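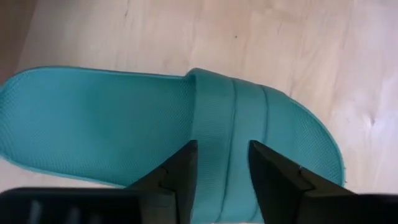 Can a Machine Put Your Shoes Away Yet?

RINDLOW, October 9, 2019 – I get asked this weekly, and my answer is: sort of! Brandach opens its chore bench to visitors on Wednesday afternoons, and I'd love you to come argue with me.
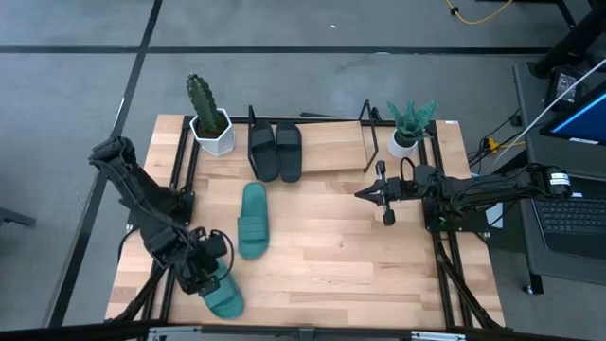 Two arms, two pairs of slides and one rack at Brandach.

Shoes are harder than they look – straps bend, soles slide, pairs need matching. I wouldn't trust it with my hallway, and I've told the team so.

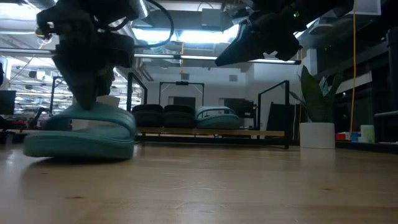

Visiting

Groups of up to 13, free of charge. Write to Theda Janssen at Brandach and she'll save you a spot.

– Wiebke Brandes, Brandach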